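Control and perception notes – from the Wikeck bench

Quick one this time, half of us are out and the release branch is eating the rest. Dated 2023-10-20 for those who file these.

Main news: the new wrist camera pipeline is merged. Took longer than promised, sorry. Seon-mi has been pulling the old grab-and-wait code apart since summer and it's finally gone. Images now arrive with the arm pose already attached, interpolated to the exposure time, not the time the message happened to land on the bus. If you wrote anything that looks up the pose yourself, stop. Delete it. The lookup still works but it will be wrong by one cycle and you will lose an afternoon like Chang-ho did.

Latency from exposure to detector output is down to 86 ms on the bench machine. Haven't measured on the small controllers. Someone should. Branch is called winda-stamp, it's in the Winda repo and not in the main one, don't ask.

Second thing, clear plastic. Still a pain. The depth estimate goes straight through a transparent tank and lands on the table behind, so the planner thinks there's free space and is very happy to drive a finger into it. The old workaround was a hand drawn keep-out box per object. Worked ok, nobody kept the boxes up to date. What we do now is take the segmentation mask from color, ignore depth inside anything labeled clear, and fill the volume from the outline plus the nearest opaque part we trust. Crude. It over-fills quite a lot on rounded corners. But the planner now goes wide, and wide is fine for this.

Water makes it worse, by the way. The mask tends to split at the waterline and you get two objects, one of them floating. Seon-mi added a merge step for masks that share a long edge. Threshold is in the config under perception/clear, default is probably too low. Please play with it and tell her what you find.
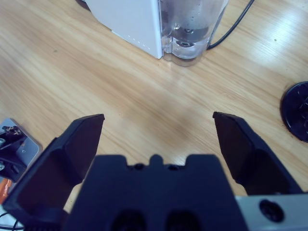 Known problem with the merge: glare. A bright patch on a varnished or shiny table can get swallowed into the clear mask if it is close enough, and then the filled volume grows a sort of tail. Chang-ho has a fix that checks whether the patch moves when the wrist moves – reflections slide, objects don't. Needs at least 3 views to be any use, so there's a short look-around motion before the approach. Adds time. You can switch it off with skip_lookaround if your table is matte.

Cables are not handled. At all. A thin black cable gets filtered as noise in the depth and is too narrow for the mask size cutoff. Lowering the cutoff brings in all the wood grain. We know. It's on the list for December, along with the self-filter below.

Self-filter: the gripper mask is now generated from the model plus the current finger opening, instead of the one fixed bitmap we all copied from each other. So when the jaws are wide you get more usable image between the fingers, and when they close the mask follows. Check your finger calibration first!! If the zero is off, the edge of a finger leaks out and gets reported as a new obstacle, very close, and the planner refuses to move. Error text is "start state in collision", same as for everything else, so not much help. Better messages are coming, Chang-ho says, he has said it before.

Planner side, short. The Ernent solver is now default for approach moves. It was opt-in up to now. It gives up after 600 ms and falls back to the old sampler, and the fallback is logged as a warning so you can see how often it happens. On our set it falls back for around 5 percent of the starts, mostly ones near the joint limits. If you see a lot more than that send the log, not a screen shot of the log.

Tooling: the replay viewer can step frame by frame again. Left and right arrow. Also shows the filled volumes in a separate layer so you can turn them off and see what the raw depth was doing, wich is the fastest way to debug any of the above. Recordings made before the timestamp change need converting, script is in tools/convert, run it on a copy. It writes in place. Yes we should fix that.

Saithong people – your config still points at the old camera topic. It will start up fine and then give you no images and no error. Change the one line, example is in the readme.

Questions on masks to Seon-mi Seok, on planning and the viewer to Chang-ho Wang. Both are on the channel most mornings. Merge requests before the freeze please, and with a recording attached this time.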